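Remote Hands, Simulated Living Room: A Gallery

Text by Shanthi Amarasinghe. Operator for most sessions: Sunil Dissanayake.
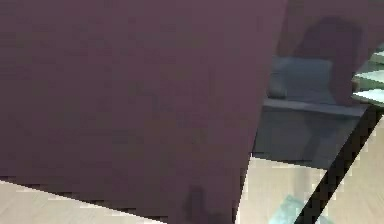
Plundel sells its teaching kit on the promise that anyone can show a robot a household task in an afternoon. You hold two hand controllers, you drive the arm through a rendered living room, and the software keeps what you did as a demonstration. I sat in on the sessions at Makcombe in December with a notebook and a fair amount of doubt, and most of the doubt came home with me. The sales video is shot from a nice high corner where you can see everything. The operator works from views like the one in this gallery, where the maroon arm section takes up most of the picture and the room gets what is left on the right: a grey-blue cushion on its dark grey seat base, pale floor, a black bar running down across it, and the top of something translucent and teal right at the bottom. Try judging a distance from that. Sunil says you get used to it. I believe him, but getting used to a bad view is a skill the brochure doesn't mention.

The rest of this page is notes by session, in the order I wrote them up.

First session, morning
Sunil had driven the Abeysekara rig for a month before this, so he was no beginner. His first hour went to the controllers alone. The left one kept drifting, and every drift goes into the recording unless you stop and throw the take away. Plundel's manual gives this one sentence.

First session, after lunch
Simple reaching, no grasping. The instructions say to move "naturally." Sunil moved like a man carrying soup. When I asked why, he said fast movements made the arm overshoot and he would have to come back, and then the machine would learn the coming back too. That is a sensible answer. It also means the demonstrations are a record of a person being careful with a clumsy tool, and I would like to know what the robot makes of that.

Second session, counting takes
The target was 261 demonstrations. Sunil recorded 236 before the building closed. Of those he marked 195 as good, and the marking is his own. There is no second person checking and no written rule for what a good take looks like. I asked Plundel's support line whether there should be one and was told that the operator "develops a feel for it." Maybe so. Two operators would develop two feels.

Second session, the pause problem
Operators stop to think. They look at the view, work out where the gripper has got to, and go on. The software trims pauses if you tick a box, and it was ticked when we started. Sunil unticked it. His argument was that the pause comes just before the hard part and cutting it makes the arm look sure of itself when the person driving it wasn't. I'm on his side here, though neither of us had a way to test it that week.

Thursday, my turn
I had 60 minutes with the controllers. I will not be posting my numbers. What I can report is that I stopped looking at the room and started looking only at the parts of it the arm didn't cover, leaning in my chair as if that would help me see past it. Sunil does this too. He denies it.

Thursday, late
We ran the same exercise by hand guiding, on a real arm from Wokine. You take hold of it and walk it through the motion. It is heavier going on the shoulders but you can see what you are doing with your own eyes, from wherever you choose to stand. My notes for this part are shorter and less grumpy. The trouble is that your body is in the way of the robot's camera for most of it - so you have swapped your blocked view for the machine's.

Where I stand
The kit works in the sense that it records what you do. I have no complaint about the tracking once it was set up, and the rendered rooms load quickly. My quarrel is with the word "anyone." What I watched was an experienced man working slowly, making private decisions about which takes to keep, with a setup that made him guess more than he should have to. If Plundel wants to print how many hours of practice its own demonstrators had before filming that video, I will happily add the figure to this page.

Sunil is going back for another round with the camera mount moved. He thinks it will help. I think it will help a little.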